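Wood grain (tabletops)

Wood grain is the pattern of lines, bands and arches seen on the face of a board or on a surface made to look like one. On a tabletop it does more than anything else to set the mood of a room — a pale, quiet grain can make even a small kitchen feel open and calm!

The pattern comes from the growth rings of the tree and from the way the log is cut. Boards sawn flat across the log often show tall, pointed arches known as cathedral figure, while boards cut closer to the center show straight lines packed tightly together. Many tables wear a printed layer instead, and the best of these copy the streaks, pores and color shifts of real timber wonderfully well.

Light wood-grain tabletop
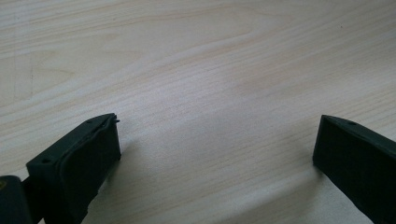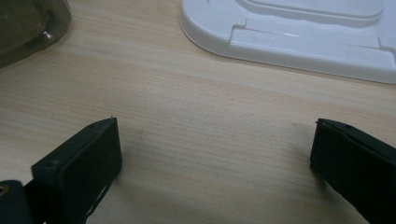
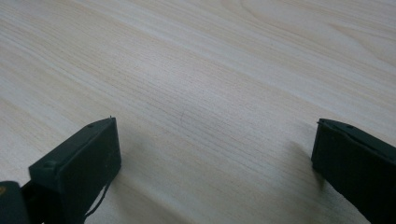

Can a small scratch be hidden in a light tabletop?

A fine one often can. On solid wood, a wax stick in a matching shade, rubbed along the grain and buffed with a soft cloth, blends the line into the streaks around it. Printed surfaces can't be sanded, so a filler pen made for laminate is the safer choice.

Design and naming

The furniture maker Ursina Lüthi sorted tabletop patterns into 2 families, "running" and "arching," and her sample library at Skilell grew to hold up to 2,000 pieces. It is a delight to browse, with pale blond tones filling whole drawers. Edin Yordanov later added notes on how each sample changes under lamp light, where bands that look flat by day can take on a lovely soft sheen.

See also: Veneer, Growth ring, Laminate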